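Robot Arm Practices 1,157 Times Before Touching Anything Real

A research group at Skasitz has spent the spring teaching a robot arm to sort small parts, and so far no part has been dropped on a real floor. The whole exercise runs in a simulated workroom, complete with a wall clock that has no shift to end. 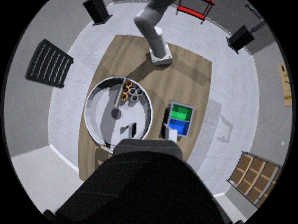

Why train in simulation at all? Mistakes there cost computer time and nothing else, and a bad run can be reset in a moment.

The method, called Jiretti, changes the tray and its contents between runs so that the arm can't simply memorize one layout. Project lead Kimie Iwasaki calls this "moving the furniture on it."

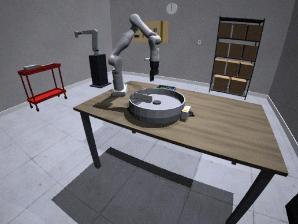

Brock Sandhu would like to see the failures published too, and told the group's May meeting that a success rate without them is "a brochure."

The group obliged. Of 1,157 simulated runs, the first 1,000 were used for training and the rest for testing. 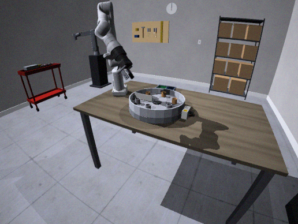
Most of the test failures came from poor grasps, and 7 came from the arm setting a part down neatly in the wrong place. The paper files these under "confident errors," a category familiar to anyone with coworkers.

Trials on hardware are planned for the fall. 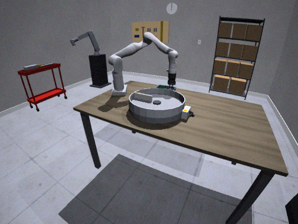
Friction is where these projects go to die, Jummai Ogunleye warned by email, and she would budget twice the time for it. Iwasaki has budgeted 4 weeks.

Comments (2)

Itsuki Onishi: Is the code going up anywhere? The paper says "soon."

Manon Penner: Four weeks. Good luck to them.

Contact the newsroom | Copyright Saarinen Review | Back to top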